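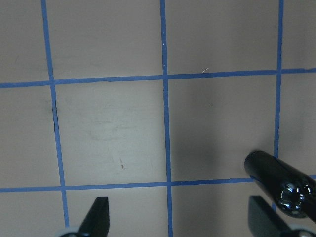
Ticket: Stock import stops before the end of the file
Product: Dretach inventory, desktop version
Account: Sakamoto workshop
Opened: May 2019
Status: Open, waiting on fix

Problem
We import a supplier price list from Busta as a CSV file. The list has 3,000 rows. The import stops after row 2,000 and the progress window closes with no error. The rows that did go in look correct. The February list had fewer rows and went in whole.

Tried so far
Restarted the program. Saved the file again as plain CSV, with commas in place of semicolons. Moved it from the network drive to the desktop. Same result each time, same last row. 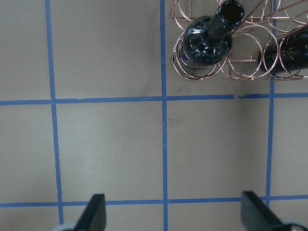
Support wrote back asking whether row 2,001 had a quote mark or a line break in the item name, as that can end the read early. They also wanted the import log and the version number.

Our answer: the row is clean. We deleted it and the import still stopped at 2,000, one item further down the list. Log sent. It has no warnings, only "import finished".

Next test
Split the list in two and imported the halves one after the other. Both went in, but 21 items in the second half came up with the wrong supplier - they show Dridesico where the file says Busta. Those item codes already existed under Dridesico. 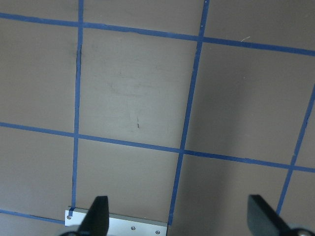
Attachment: blue tape grid on work surface, metal plate at lower left

Update from support
The row limit is a setting left over from the trial license. It can't be changed from our side. The supplier mix-up is separate: turn off "match by item code only" before importing.

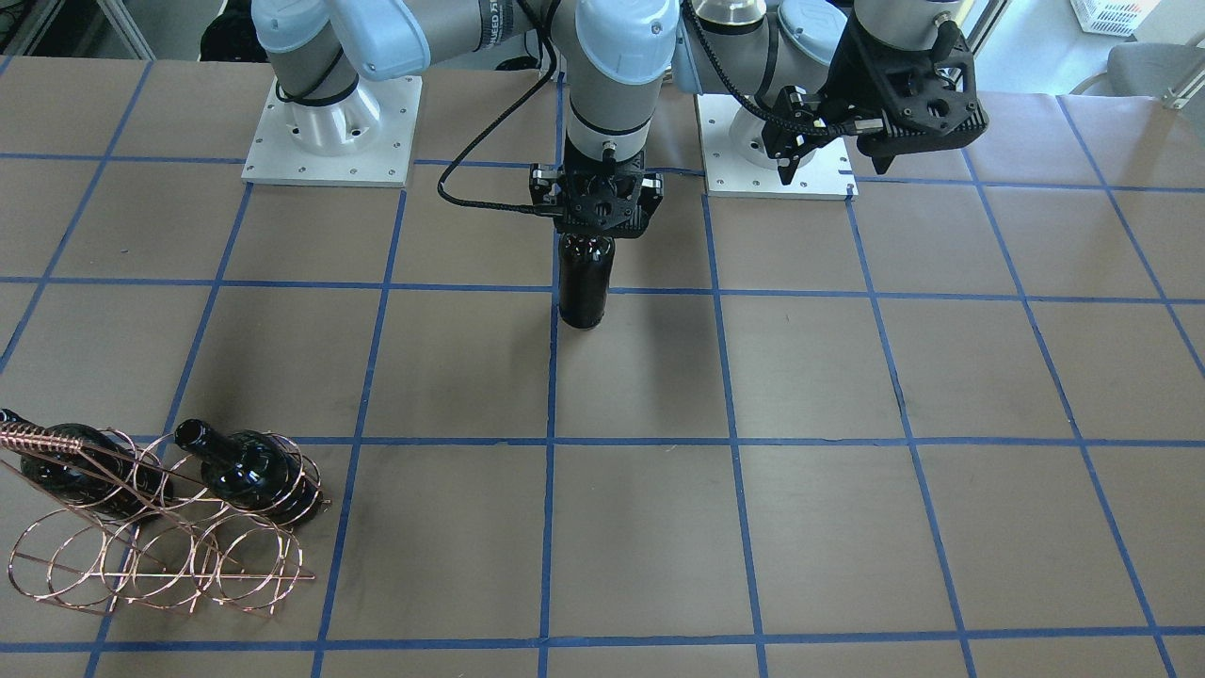

Attachment: table with brown paper and tape grid, two arms at far side

Turned the match setting off and ran the second half again. 18 of the 21 items are now right. The other 3 still show Dridesico - codes sent to support. Until the limit is lifted we are splitting the file by hand.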